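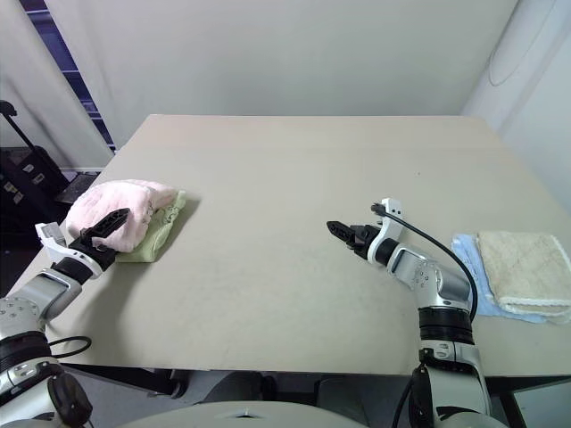 Re: [walkers-list] Old town in January – worth it?
From: Thierry Chevalier
Date: 28/11/2022

Hi Kwabena, hi everyone,

Kwabena Sarpong wrote:
> We've got five nights booked in Sundov in the second week of January
> and I'm starting to wonder if we've made a mistake. The guidebook
> makes it sound like the whole place shuts after New Year. Has anyone
> been in winter? Mainly I want to know if the fortress is open, if the
> ferry over to Fiadzo still runs, and whether we need a car. My
> mother-in-law is coming and she can walk fine on the flat but she
> doesn't love stairs.

I was there last January, so I'll do my best. You haven't made a mistake! I'd go back in winter before I'd go back in summer, when I hear you can't get a seat on the harbor for love or money.

Fortress first. It's open, but on short hours, and they stop letting people in at 2 in the afternoon. I didn't know that and strolled up after a long lunch and found the gate shut, so I had to do the hill again the next morning. The lower walls and the powder house are the best part for my money. You get the view of both bays and there's a little room with old maps of the harbor where I was the only visitor for most of an hour. The upper tower was closed for repairs when I went and I have no idea if it's finished. Ask at the ticket window before you pay, they let me in for the lower price without any fuss.

For your mother-in-law, don't go up from the fish market side. It looks shorter on the map and it's all steps, 60 of them in the first stretch alone (there's a sign, I think they're proud of it). Go around by the chapel road. It's longer but it's a steady slope with benches, and there's a handrail on the steep bit near the top.

The ferry does run in winter, only not every day, and if the wind picks up they cancel it and put a handwritten note on the kiosk door. We got across on our second try. I wouldn't leave it for your last day. Fiadzo itself is tiny – one street, a church with a blue ceiling, and a path out to the lighthouse that was pretty muddy. Bring a sandwich. The bakery was open but the two restaurants weren't, and it's a long wait for the boat back if you're hungry and cold.

You don't need a car for Sundov. We rented one for a single day to drive up to the monastery at Hunham and that was plenty. The road up is narrow but it had been cleared and I never felt nervous on it. The monks' garden is locked in winter, though you can look over the wall at it, and the cloister has carved columns with all sorts of animals on them. My favorite was a hedgehog, or maybe it was a pig. My wife says pig.

Food is where you might have to plan a bit. A lot of the places on the waterfront do close. Go two streets back, behind the old customs house, and there are a few that stay open for the locals. We ate at the same one three nights running because of the bean soup and I'm not sorry. Dinner is early, so if you turn up at nine you'll be having chips from the gas station like we did on the first night.

Weather was mixed. Two days of rain, one of those proper sideways stuff, then cold and bright for the rest. Pack shoes with some grip, the paving in the old town is smooth and I went down on my backside outside the post office in front of a whole line of people.

Which part of town are you staying in? If it's near the bus station I can tell you where to get decent coffee before eight.

Thierry

PS Does anybody still have the walking notes for the coast path south of town? They went around on this list a couple of years ago and I've lost my copy.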